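We use cookies to remember your cart and to see which pages get read. By continuing to use this site you accept our cookie policy. OK

Dressing Tables: Frequently Asked Questions

What is the difference between a dressing table and a vanity?

In our store, none. We use "dressing table" for the table alone and "vanity set" when it comes with a mirror and stool. Other stores may use the words differently, so check what is in the box before you order.

How wide is the Vachon table?

The Vachon is 106 cm wide. Measure the wall first, then measure your doorway and any turn in the hall. The legs do not come off, and the table has to go through the door on its side or back.

Are the legs solid enough to stand on a hard floor?

Yes. Cabriole legs look thin at the ankle, but the weight goes down through the knee and foot. Put a felt pad under each foot on tile, stone or any polished floor. Lift the table to move it. Dragging puts a sideways load on the joint at the top of the leg, and that joint is the most common repair in our workshop.

How do I clean the carved parts?

Use a dry, soft paintbrush first and work the dust out of the grooves. Then wipe with a cloth that has been dampened with water and wrung out. Do not use furniture polish on a white painted finish. It can yellow, and it builds up in the carving. 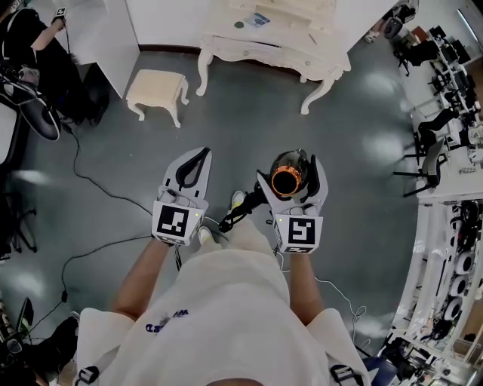
White dressing table with cabriole legs and a scalloped apron.

Can I keep bottles on the top?

Yes, but stand them on a tray or a glass top. Perfume, nail polish remover and anything with alcohol in it will soften the paint if it drips. Hair oil leaves a ring that is hard to lift once it has dried. If a bottle leaks, blot it right away and do not rub. We can cut a glass top to fit the Vachon and the Drarach.

The small drawers stick. What should I do?

Take the drawer out and rub a plain white candle along the runners. If it still sticks, the room may be too humid – wait for a drier week before you sand anything. Drawers along a scalloped apron are shallow, so a brush or tube lying crosswise at the back is another common cause.

How much weight can the top hold?

The Vachon is rated for 100 pounds, spread evenly. Please do not sit on it or stand on it to change a light bulb.

Can I repaint it?

You can, but painting ends the finish warranty. The frame stays covered. Arlindo Prado in our workshop recommends a light sanding, a bonding primer and two thin coats. Allow a full day between coats and longer in damp weather.

What does the warranty cover?

Twelve months on the finish and hardware, five years on the frame. Scratches, water rings and damage from moving the table are not covered. Keep your receipt.

Do you sell replacement knobs?

Yes, for all current tables and for most older Horkico models. Send a photo of the knob and the length of the screw to Ziad Khoury in parts. Orders over $200 ship free. Single knobs go by regular mail.

When will the stool be back in stock?

We expect the next delivery in May. The matching mirror is available now.

Related pages
Felt pads and floor protectors
Glass tops cut to size
How to measure your doorway
Drarach writing desk: assembly notes
Returns and exchanges at Gollis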